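Subject: Re: [Trerville makers] Gripper fingers, second go
From: Nivaldo Conceição
October 2024

Hello all, and thanks Pushpa for the nudge. The new fingers are on, black ones this time, and I've been trying them in the bedroom on the blankets.

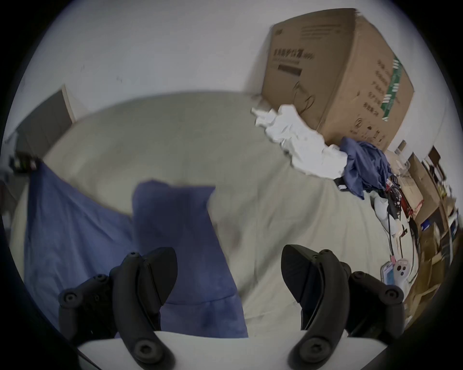
1. The linkage
I redrew both fingers over September and kept the screws at the joints big enough to do up without swearing! The left has the pointed tip and the right has the broad one – I want to see which is better at getting hold of a fold before I print a matching pair.

2. Cloth
Pushpa Negi wrote:
> Does it still drop thin stuff? Mine could lift a towel
> but a bed sheet just slid out. I put 300 grit paper
> on the tips and it helped for a bit, then wore smooth.

Sheets are still my worst (blankets are easy, they bunch up nicely). I'll try your paper, but I fancy a strip of old inner tube first.

3. Bits wanted
Has anyone got 2 small springs, softer than the ones in the Honorato kit? Mine pull the fingers back too hard and my thumb aches after ten minutes. I can collect from Marbridge.

Nivaldo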